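ロボットは家の手伝いができるようになったのか

食器を片づける、洗濯物をたたむ、店の棚に商品を並べる。こうした作業をロボットにまかせられるかどうかは、何十年も前から研究されている。工場では、自動車の部品を溶接するロボットや、箱を積み上げるロボットがすでに毎日動いている。それなのに、家の中で皿を洗ったりシャツをしまったりするロボットは、まだほとんど見かけない。このページでは、その理由を順番に説明する。

工場のロボットと家のロボットのちがい

工場のロボットの多くは、同じ場所で同じ動きをくり返す。部品はいつも決まった位置に、決まった向きで流れてくる。ロボットは「ここまで腕をのばし、ここでつかみ、ここへ運ぶ」という手順を正確に守ればよい。部品が数ミリずれていると失敗することもあるので、ずれないように台や機械のほうが工夫されている。

家の中はこれとちがう。コップは昨日と今日でちがう場所に置かれている。取っ手が右を向いていることも、左を向いていることもある。いすが動いていたり、床にくつ下が落ちていたりもする。手順を暗記しているだけのロボットは、コップが10センチずれただけで何もない空気をつかんでしまう。

家で働くロボットには、次の四つの仕事が必要になる。

1 見る。カメラで物の位置、形、向きを調べる。
2 決める。どの物を、どこから、どうつかむかを選ぶ。
3 動かす。腕の関節を何本も同時に回し、手先をねらった場所へ運ぶ。
4 確かめる。つかめたかどうかを調べ、失敗していたらやり直す。

人間はこの四つをほとんど考えずにおこなう。ロボットの場合は、一つずつ別のプログラムで計算することもあれば、全部をまとめて一つのAIに学習させることもある。

手の話

ロボットの腕の先についている、物をつかむ部分を「グリッパ」という。よく使われるのは、指が二本の平行グリッパである。二本の指が開いたり閉じたりするだけの、単純なしくみになっている。

人間の手には指が五本あり、一つの手に二十をこえる関節がある。皮膚には、さわった強さやすべりを感じるセンサーの役目をする細胞がたくさん並んでいる。二本指のグリッパには、こうした感覚がないか、あってもごく簡単なものである。そのため、ロボットは卵をにぎりつぶさない力と、落とさない力のちょうど中間をさがすのが苦手である。

それでも二本指がよく使われるのは、こわれにくく、値段が安く、動きを計算しやすいからである。指が多くなるほど、動かすためのモーターも計算も増える。 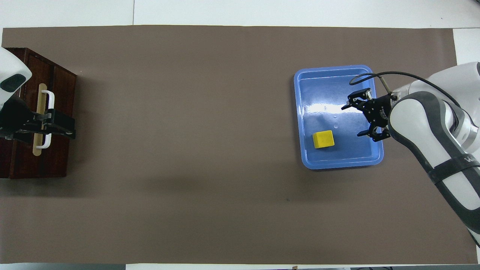 物の形によって、つかむむずかしさは変わる。平らな面が向かい合っている物は、二本の指ではさみやすい。さいころのような形がその代表で、練習によく使われる。反対に、うすい紙、やわらかい布、ぬれたガラスはむずかしい。布はつかむたびに形が変わるので、カメラで見ても「どこが角か」がわかりにくい。透明なガラスは、うしろにある物がすけて見えるため、距離をまちがえやすい。表面がつるつるした物では、照明の反射が白く光り、その部分の形が読み取れなくなることもある。

細い物にも別のむずかしさがある。棒を持ち上げるだけなら、真ん中をはさめばよい。しかし、せまいすき間に通すとなると、棒の向きと手先の位置の両方を合わせなければならない。少しななめになれば、棒の先がふちに当たる。人間なら当たった感じが指に伝わり、すぐに向きを直せる。感覚の弱いロボットは、当たったまま押し続けてしまうことがある。

腕が二本あると何ができるか

びんのふたを開けるとき、人間は片手でびんを押さえ、もう片方の手でふたを回す。片手ではびんごと回ってしまう。家事にはこのような作業が多い。ふくろの口を広げて物を入れる、タオルの両はしを持ってたたむ、まな板の上の野菜を押さえて切る、などである。

腕を二本にすると、できる作業は増えるが、問題も増える。まず、腕どうしがぶつからないように計算する必要がある。次に、二本の腕が同じ物を持っているとき、片方が速すぎると物が引っぱられる。タオルなら平気でも、紙の箱ならやぶれる。二本の腕の時間をそろえることは、二人で机を運ぶときに歩く速さをそろえることに似ている。

ロボットはどうやって練習するか

最近よく使われるのは、人間がお手本を見せる方法である。これを「模倣学習」という。人間がロボットの腕を遠くから操作して、物をつかんだり運んだりする。そのときのカメラの映像と、関節の角度の記録を、いっしょにためていく。AIは「こう見えたときには、こう動かす」という関係を、たくさんの記録から学ぶ。

バストブリッジ（Bastbridge）という町の作業場では、ロウン・リュウさんとトリニダッド・リバスさんが、この方法で片づけの練習をさせている。練習の計画には「イーザル（Isar）」という名前がついている。課題は、机の上の小さな物をトレーに移すことである。これまでに1056回のお手本が記録された。そのうち学習に使われたのは777回である。残りは、とちゅうで物を落としたり、カメラに物がうつっていなかったりしたため、学習から外された。

学習のあと、ロボットだけで66回試したところ、11回失敗した。成功は55回になる。割合にすると、6回に5回は成功したことになる。

この数字をどう考えればよいだろうか。研究としては、どこで失敗したかがわかる役に立つ結果である。しかし、家で皿を運ぶ仕事なら、6回に1回落とすロボットは使えない。人間が家で使う道具には、何百回、何千回と続けても失敗しないことが求められる。

リバスさんの記録によると、失敗の多くは、物がトレーのふちに近いときに起きた。お手本では、物がふちから離れていることが多かったからである。ロボットは、練習で見たことのある状態には強く、見たことのない状態には弱い。そこで二人は、物を置く場所をわざと変えて、お手本をとり直すことにした。

なぜ机の上で練習するのか

作業台を使った練習は、本物の台所とはだいぶ条件がちがう。机の上では、まわりに置く物を減らし、明るさをそろえ、カメラの位置を固定することができる。条件をそろえておくと、失敗したときに原因をさがしやすい。明るさと物の位置と物の種類を一度に変えると、どれが原因だったのかわからなくなる。理科の実験で、変える条件を一つだけにするのと同じ考え方である。

机の上でうまくいくようになったら、物の種類を増やす。次に置き方を変え、最後に部屋を変える。部屋が変わると成功率が大きく下がることはめずらしくない。

今できること、まだむずかしいこと

家の中で広く使われているのは、床のそうじをするロボットである。床は平らで、ぶつかっても向きを変えればよく、物をつかむ必要がない。仕事を一つにしぼったことが、実用になった理由の一つである。

店や倉庫では、決まった棚の間を走って商品を運ぶロボットが使われている。箱に入った商品をつかむロボットもある。箱は形がわかりやすく、吸盤で吸いつけることもできる。一方、ふくろ入りの野菜や、重なった服を一つずつ取り出す作業では、人間の手がまだ多く使われている。

料理、洗濯物をたたむこと、散らかった部屋の片づけは、研究では成功した例がある。ただし、決まった部屋で、決まった物を使い、近くに人がついている場合が多い。速さも人間よりおそいことがよくある。動画で見るときは、何倍速で再生されているか、人が操作しているのか、何回のうち何回成功したのかを調べるとよい。どれも画面だけではわからないことがあり、説明文に書かれている場合がある。

安全も大切な条件である。力の強い腕は重い物を運べるが、人に当たると危険である。家には小さな子どもや動物がいる。そのため、人の近くで動くロボットには、何かに当たったら止まるしくみや、動く速さの制限がつけられる。速さを下げれば安全になるが、仕事にかかる時間は長くなる。

家で調べてみよう

人間の作業がどれほど複雑かは、自分の手で調べられる。消しゴム、わりばし、ハンカチ、皿を一枚用意する。皿は割れない物にする。

親指と人さし指だけを使い、消しゴムを皿にのせる。次に、わりばしを同じようにのせる。最後に、ハンカチを二つ折りにしてのせる。それぞれ時間をはかり、ノートに書く。

次に、厚い手ぶくろをはめて同じことをする。指先の感覚が弱くなるので、センサーの少ないグリッパの状態に近づく。時間がどれだけ変わったか、どの物で失敗が増えたかを比べる。

ことばの説明

グリッパ　ロボットの腕の先で物をつかむ部分。
関節　腕の曲がる所や回る所。ロボットではモーターで動かすことが多い。
センサー　光、力、距離などをはかる部品。
模倣学習　お手本の記録から動き方を学ばせる方法。
成功率　試した回数のうち、うまくいった回数の割合。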